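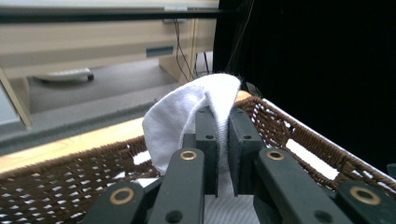
Segunda semana con la pinza de mano de Velari y ya tengo opiniones, así que abro hilo 🧵

Lo primero: va de maravilla con la tela. Yo venía de la Pikau, que con cualquier cosa blandita me sacaba de quicio (la vendí, sin pena).

El sábado me puse en serio: 102 agarres con trapos, toallas y calcetines. Buenos, 91. Los fallos, casi todos con calcetines finos, que se me escurren entre los dedos.

El kit llega desmontado. Tardé 72 minutos en armarlo, con una pausa para buscar la llave Allen que se me metió debajo del sofá 🙃

Lo que menos me gusta: el manual. Dos páginas y el paso del apriete explicado fatal. Si vais justos de paciencia, pedidla montada, que Brarninley la vende así por un poco más.

¿Cansa la muñeca? Sí, a partir de la media hora se nota. Yo voy cambiando de mano.

Me preguntáis por los recambios: las almohadillas se venden sueltas y el envío me llegó en 2 días.

Mañana pruebo con vasos y os cuento. ¡Deseadme suerte!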